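Clothing swap moves to the Balden room

The fall clothing swap is back, and this time it will be in the Balden room on the second floor. We outgrew the lobby in September, when more than 573 pieces came in and the line for the mirror reached the front door. Doors open at 2 and we close at 7.
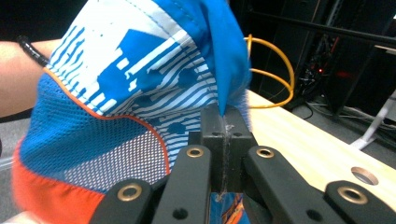 Bring clean clothes in any size. Coats and kids' shoes go fastest, so please don't hold those back. We can't take pillows, underwear or anything that still smells of smoke. Items with a missing button or an open seam are fine – put them in the mending pile by the door, and the Ankrah sewing circle will work through it during the afternoon.

There are no tokens this year. The old system slowed things down, and people who came with nothing to trade felt awkward. Take what you will wear.

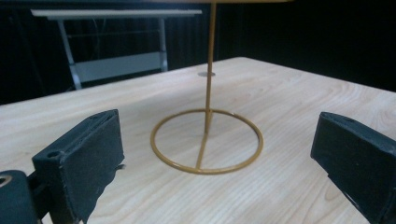 Urszula Kozłowski

Parking behind the building is limited to two hours. The Trelance lot across the street is free all day, and it is a short walk even with bags. The elevator is working again, for those who asked.

Whatever is left at closing goes to the Alia shelter. They need winter things most of all, and they have asked us to send clothes on hangers where we can. If you have spare hangers at home, bring those too – wire ones are fine.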